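Rerka finger pad kit, reviewed after a month in a shared workshop
2018-09-06

We build a two-arm sorting setup at the Nolunell workshop in the evenings. I bought the Rerka kit of replacement gripper pads to get a better hold on thin plastic bins. 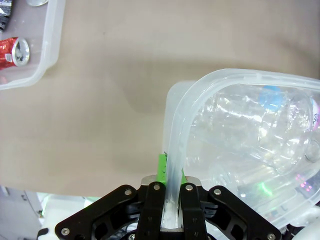
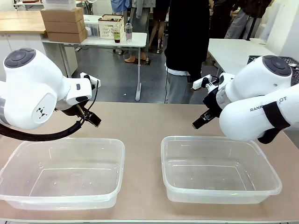
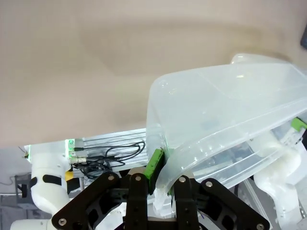 Ľubica Šindelář thinks I should have bought the softer Prulix pads, and says hers held up fine on bins but tore on metal edges. I have only tried the Rerka set, so I can't compare them.

The kit cost 56 dollars. You get the pads, screws and a sheet of adhesive. Fitting one gripper took me an evening, mostly spent scraping off old glue. The instructions skip the cleaning step.

I logged 444 bin lifts. Up to 400 the grip was steady at low force. After that one pad began to creep at the bottom corner and I glued it again. Full bins still sag if you grip them by one side only.

Good: grip, price, easy to trim with a knife. Bad: weak adhesive, no spare screws, picks up dust.

Four out of five. I would buy it again and use my own glue.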